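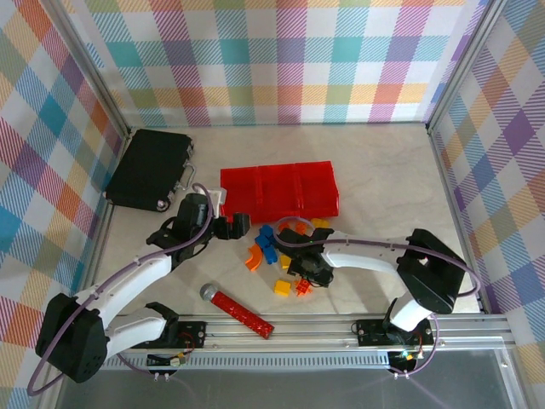 The demonstration cell at Lasia, with the sorting tray and toy blocks on the table.

On 31st August I visited the open day of Lasia, a small company which builds tabletop robot cells and rents them to schools and training centers. Our center is looking for such a kit for the courses that begin in December, so I went with a list of questions and a colleague, Filip, who repaired machines for many years and does not believe brochures.

The kit on offer has the name Clinia. One rents the cell complete, with arms, walls, tabletop and a box of practice objects. Lasia brings it, installs it and comes back after 30 days to check the screws and the cables. The shortest contract is 4 months. I found this a little long, but they told me it can be divided between two schools if both sign.

Kerstin Baumgart led our group, which had 8 visitors. The task in the cell was to sort toy blocks into a red tray with compartments. A black case and a toy microphone were also lying on the table, and I was glad of it, for our students will not keep a table tidy either. I asked if the patterned walls can be ordered in plain gray. They can, for the same price, but the delivery takes 2 weeks more.

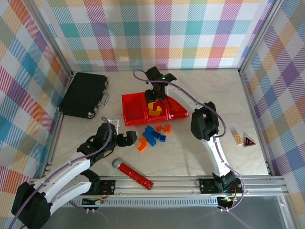 Sorting task: a yellow block and an orange-yellow one in the tray, the blue bricks still in front of it.

Filip was more interested in the rail at the front, where the arms are mounted on black plates with bolts. He wanted to know who is allowed to open these bolts during the rental. The answer was that we may move the plates ourselves after half a day of training, and this training is included. The small circuit boards below the rail have no cover in this cell. For our younger groups I would ask for one, and Kerstin Baumgart wrote it down.

After coffee we talked about the fingers of the gripper. Lasia offers them as a spare part, and a school with its own printer receives the drawings without extra cost. For me this was the best point of the visit. In our last kit, from Grorkano, a broken finger meant a letter, an invoice and a long pause in the course.

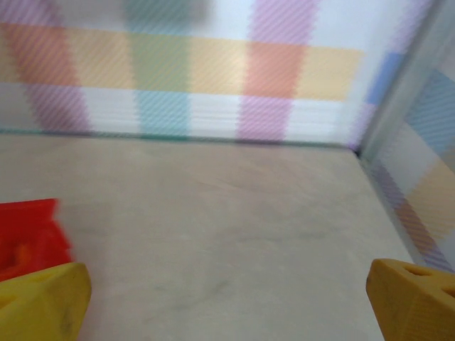
Filip remarked on the way home that he would sign for the fingers and the drawings, but that he wants to read in the contract who pays when an arm must be exchanged. I have sent this question to Lasia, together with the one about the cover.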